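December 2025

I bought the headphones. I said I would wait until February, when the prices usually come down again, and I lasted until this morning. The deal page had the Clunov over-ear pair at $97. I had been watching them at full price since the summer and I didn't expect them under a hundred before the end of the year. I put them in the cart before coffee and paid after coffee.

I want to write down what I looked at, so that when I start second-guessing this next week I can read it and stop.

The first choice was the Ronby pair. Kulap Kaewsai has those and let me borrow them for a weekend last month. They sound good, a little heavy in the low end. They press on my ears if I wear my glasses, and I always wear my glasses. After an hour I had a headache at the temples. Kulap doesn't wear glasses and has no complaint. The Ronbys were on sale too, for a bit less than the Clunovs, and I thought about it for longer than I should have, given the headache.

The second choice was earbuds from Muson. I have never gotten along with earbuds. The left one falls out when I chew. I read a lot of reviews saying the new tips fix this, and I decided I didn't want to spend money to find out.

There was also the expensive Tapia set at $400. I looked at the page, closed it, and later on looked at it again. It has a nice case. I don't need a nice case.

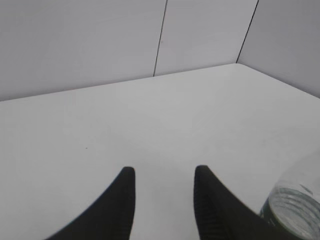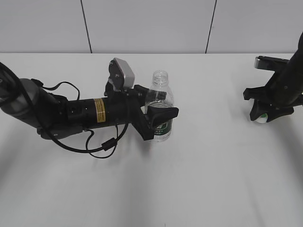
So the Clunovs. What decided it was the pads, which you can pull off and replace without tools. On my old pair the pads started flaking two years ago and left black bits on my collar and on the pillow. I tried to find new ones and the maker had stopped selling them. The off-brand pads I ordered were too thick and made everyone on the phone sound like they were in a closet. I have been using them that way ever since. Ruxandra Mihăilă told me on a call that I sounded fine to her and it was only on my end, which didn't help much.

They also have a regular cable jack. The kitchen radio has no wireless and I like to listen to it with headphones when the dishwasher is running. The cable in the box is short, going by the listing. I have a longer one in the drawer with the batteries, if it still works. Need to check that tonight.

Shipping was free. They offered me a two-year protection plan on the last screen, already ticked, and I unticked it. Then it asked me again on the next screen. I went back to make sure it hadn't added itself, and it hadn't. Total with tax came to a little over what I had told myself, but I had told myself the number without tax.

I am supposed to get them before the holiday. The tracking page says the label has been created and nothing else. I have looked at it three times.

The other thing I did today was clear out the box of old electronics in the hall closet. I found the speaker I thought I had lent to my brother. It has been in my own closet the whole time, and I asked him for it back at Thanksgiving in front of people. I'll have to call him. The speaker won't hold a charge now, but it plays if it's plugged in, so it can go in the bathroom on the shelf, away from the sink. I kept two chargers and put the rest in a bag for the recycling counter. There were a lot of cables that don't fit anything I own.

Dinner was soup. Listened to half of the mystery on the old headphones while I ate, and had to back up twice when the right side cut out. It comes back if I bend the wire near the plug. I'll finish the book on the new ones.

Going to look in the drawer for that cable now, then bed.

514 views
2 comments
Share

Recent entries
The radio in the kitchen
Returning the wrong blender
A weekend with borrowed headphones
Phone battery, again
What I spent in the fall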